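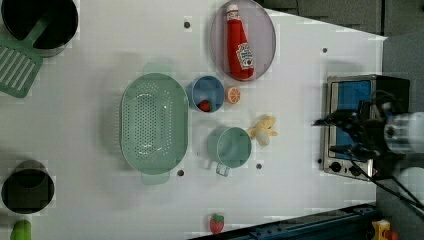

Mererid Gape wrote to me that a first-time shoplifter who takes the diversion class has nothing to complain about, and that my last column made a generous offer sound like a shakedown. The case gets dropped, she said, and the kid goes home. What more do I want?

I want to know who gets the $325.

That is the fee Delden charges for its 4-hour online course, the one prosecutors in our county now hand to people accused of taking something worth less than a tank of gas. The course is run by a private company, Wutance, which also decides who has "completed" it. Miss a payment and you have not completed it. Your case goes back on the calendar, and the admission you typed into the intake form goes back with it.

Read the form before you call this generous. It asks for a written account of what happened. It does not tell you to talk to a lawyer first. I have yet to hear a good explanation for why a program meant to spare people a conviction needs their confession on day one.

Supporters like to point out that 466 people finished the course last year. Fine. How many of those cases would have been thrown out anyway? A store guard who didn't see the whole thing, a self-checkout machine that failed to scan, a shopper who forgot the item under her coat: these are weak cases, and weak cases used to die at the first hearing for free. Now they pay tuition.

Fergus Urquhart, who defends these cases out of a walk-up on Mackay Street, told me he has clients who took the class because missing 4 mornings of work for court would have cost them more. I believe him. A choice like that tells you what court costs, and very little about guilt.

The county renews the contract in September. It could cap the fee at $70, waive it for anyone who qualifies for a public defender, and bar the intake statement from being used at trial. If Wutance walks away over those terms, I'd take that as an answer to my first question.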